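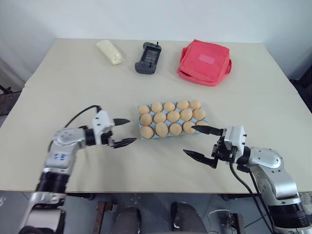

Figure 2. Eggs in a light blue moulded tray, three rows of five, with other items towards the back of the table.

4.2 Filling the tray

The egg tray is the least glamorous item in the Pramon household set, and it caused the most argument. A tray asks very little of the person using it: one egg, one cup, stop when you run out of either. Our coders nevertheless needed 2000 words of guidance to agree on what counted as a placed egg. Size was part of the trouble. Eggs from the same farm shop differ more than the cups allow for, and in Figure 2 the egg at the back left sits low while its neighbours stand or lean as they please.

We had borrowed the Voline scale for neatness, which was drawn up for cutlery and assumes that objects have a right way round.
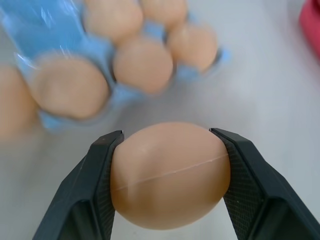
Leaning eggs were therefore scored as placed, provided they rested in a cup and stayed there for 4 seconds. Marks on the shell were noted separately – a hairline may be a crack or merely a seam, and two coders could look at the same egg and part on poor terms. Where they disagreed we wrote 'uncertain', a category that Karagiannis omits and that we came to value highly. Items elsewhere on the table were left out of the scoring, as in the earlier Warkora trials.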